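# The snack aisle at Irkell, in January

I work three evenings a week at Irkell, which is a small food shop with a big opinion of itself. In January we changed the order of the snack aisle, and Delyth Yorath, our manager, asked me to put a page together for the people who could not come. My English is not my first language, so please forgive when a sentence walks a little sideways.

The old aisle had everything mixed: nuts beside biscuits, crackers beside sweets, crisps wherever there was a hole. Customers asked us the same thing every day, "where are the crisps?", and we pointed in three directions. Now the crisps have their own bay, and the biscuits have moved to the wall near the tea. The work took us two evenings, starting on a Tuesday after closing time.

Rajitha Haque made the plan on squared paper. It was changed many times, mostly by Rajitha himself. The final version has 26 places for products, and the first one had 21. The difference came from the rice crackers, which Anwara Selvanayagam defended very strongly. She buys them herself, so she knows what she is talking about.

Before the move, Lakmal Mondal wiped all the shelves and checked the price rails. Some rails were so old that the tickets would not slide, and he changed them for new ones from Fustik. They are stiff at first but they hold the ticket straight. If you work in the evening and find a crooked one, push it from the left side.

A few small rules for the new bay, so we all fill it the same way:

- Older dates go in front, also when the bag behind looks nicer.
- Flavours stay together. Cucumber does not live with tomato.
- Do not press the bags to make more of them fit. The crisps inside break and we hear about it.
- Opened or torn bags go to the back room, on the shelf with the Amarasinghe tins.

## The crisps bay

Lay's in yellow, blue and green, with a blue basket in front of the shelf. The pale green bag leans forward at the shelf edge, and one of the greens has cucumber slices printed on it.

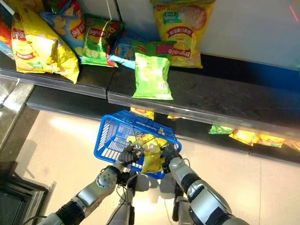 Does the cucumber flavour taste of real cucumber?

It tastes fresh and a little sweet, more like the smell of a cut cucumber than the vegetable itself, and Dilani Dewan says it is best when the bag has been in a cool cupboard.

The nuts and dried fruit come next, when the new hooks arrive. Rajitha has already started another sheet of squared paper. If you want a product to stay at the height of your eyes, please write it on the list by the staff kettle and put your name beside it.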